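How to Shut Down a Seasonal Cabin and Prepare It for Showings

A vacant cabin that goes on the market at the end of the season has to be protected from freezing and still be easy to show. The procedure below applies to a small cabin with a well, a pressure tank, an electric water heater and a wood stove. Allow most of a day the first time. Check the listing agreement before you begin, as some agents require that water be available for inspection until an offer is accepted.

What you need

A garden hose long enough to reach a spot downhill from the cabin
A small air compressor with a regulator and a hose-bib adapter
Nontoxic RV antifreeze (6 gallons is enough for one bath and a kitchen)
A bucket, a sponge and a wet/dry vacuum
Masking tape and a permanent marker
A key box with a resettable code

Step 1. Turn off the water heater

Switch off the water heater breaker before any water is drained. An electric element that is powered while the tank is empty will burn out within seconds. Tape the breaker in the off position and write the month on the tape. Let the water in the tank cool before you open the drain valve. If the heater runs on propane, close the gas valve at the unit and again at the outside tank.

Step 2. Drain the supply lines

Switch off the pump breaker. Open the lowest drain in the system, then open every faucet, hot and cold, starting at the highest point in the building. Drain the pressure tank at its own valve until the gauge reads zero. Attach the hose to the water heater drain, open the relief valve to let air in, and run the tank out. A full 40-gallon tank takes much longer if there is sediment at the bottom.

Set the compressor regulator to 20 psi and blow out each branch separately, closing the other faucets while you work. Do not forget the shower, the outdoor spigot and the icemaker line. Stop when a branch gives only air.

Step 3. Treat the traps

Flush the toilet with the supply off and sponge out what remains in the tank. Pour antifreeze into the toilet bowl, each sink trap, the shower drain and the washer standpipe. Use the pink RV product. Automotive antifreeze is toxic and must not go into a septic system.

Step 4. Reduce the electrical load

Unplug everything that will not be used during showings: the microwave, the television, lamps, chargers and power strips. Coil the cords and leave them in one drawer. Empty the refrigerator, wipe it dry and prop the door open with a folded towel.

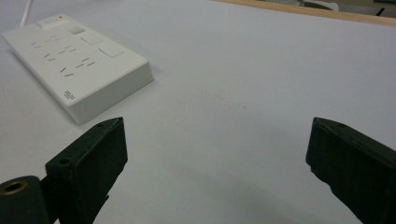 A white power strip and its cord.

Leave one lighting circuit on so that buyers can see the rooms after 4 p.m. in winter. Label it at the panel. All other breakers can be turned off, except any that serve a hard-wired smoke alarm or a sump pump. Post a card next to the panel listing which breakers are on and which must stay off.

Step 5. Close the stove and chimney

Remove all ash once it is fully cold and store it outside in a lidded metal can. Close the damper. Hang a tag on the stove door reading "Damper closed, do not light." Check that the chimney cap screen is intact. Sweep the hearth and stack any firewood at least 20 feet from the walls.

Step 6. Set up access

Mount the key box where it can be reached without stepping off the porch. Give the code only to the listing agent, and change it if the listing changes hands. If the driveway will not be plowed, state this in the showing instructions, along with the distance from the nearest maintained road.

Step 7. Leave a file for the buyer

Place copies of the following in a folder on the kitchen counter:

Well log and most recent water test
Septic pumping receipts
Survey or plot map
Chimney inspection report
Twelve months of electric bills
A dated list of what was shut down and drained

Restarting for an inspection

Close all drains and faucets, restore the pump breaker and let the pressure tank fill. Walk the building and look for leaks before opening any fixture. Fill the water heater completely, confirm a steady flow at a hot faucet, and only then restore its breaker. After the inspection, repeat Steps 1 through 3 the same day if freezing weather is expected.

Written by Jairo Tello. Plumbing steps reviewed by Mal-soon Cheon.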